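Home | News | Automation | Service & Maintenance | Subscribe | Contact

Monday, 7:40 a.m.
By the Automation Desk

Keker revises upkeep schedule for hand-held gripper pairs

BUSVILLE - Keker has issued a revised service schedule for the paired hand-held grippers it uses to record household chores, after a review of jaw wear and marker alignment at its Busville workshop. The new schedule took effect in September and covers every pair the workshop sends out.

The grippers are carried one in each hand. An operator performs a chore with them, and the recorded motion is used later to train robot arms. Each unit has a set of jaws, a camera, a cable and a cube printed with black-and-white squares, from which the position of the tool is worked out. The review found that the cube mount and the jaw lining account for most of the sessions that have to be thrown out.

Under the old rules, a pair came back to the bench after 3500 jaw cycles. The limit is now 1058 cycles for any pair assigned to bathroom and kitchen work. Long, smooth handles are the main reason for the change. A brush or mop handle is held by a short length of lining while the operator pushes against the far end, and the load tends to twist the handle in the jaws. Once the lining has a polished groove in it, the handle turns under light pressure and the recorded wrist angle no longer matches the angle of the tool.

Toilet cleaning has been made the reference task for the jaw check. The brush is clamped in one gripper and the other is left free.
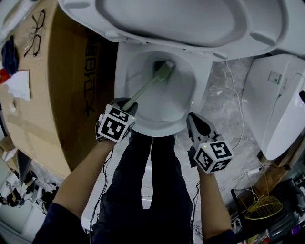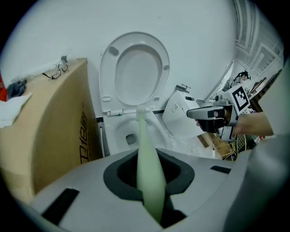 The check itself is short. With the brush clamped, the technician marks the handle with a grease pencil where it leaves the jaws, works it against a hard surface for 50 strokes and looks at the mark again. If the mark has shifted along the handle or turned away from the jaw edge, both linings are replaced. Linings are not swapped singly, as a new one facing a worn one pulls the handle off center.

Cube mounts are handled separately. Each cube is seated against a Hulden alignment block, a machined fixture that holds the gripper body at a fixed angle, and the measured position is compared with the value stored for that unit. A cube that reads out of tolerance is removed, the seat is wiped clean and the cube is refitted. If the second reading is also out, the bracket is scrapped. The workshop no longer allows brackets to be bent back by hand, a repair that held on the bench and drifted in use.

Cables get a new step as well. The thin lead that hangs from each gripper is flexed at the connector while the unit is recording, and any dropped image fails the lead. Slack is then set with the operator's arm fully extended. Too little slack drags on the gripper when the operator reaches low; too much can catch on furniture.

After bathroom work, jaws are wiped down with the unit powered off, and the cleaner goes on the cloth. The previous instructions allowed it to be sprayed straight onto the jaws, and the review traced several sticking hinges to residue behind the lining.

The changes are set out in service note 205, which replaces the cleaning and inspection pages of the existing manual. Spare linings and brackets are stocked at the Ranasinghe depot and ship with the note. Pairs already in the field can finish their current assignment before going back, provided they pass the grease pencil check. The limit for pairs used only on folding and sorting tasks stays at 3500 cycles.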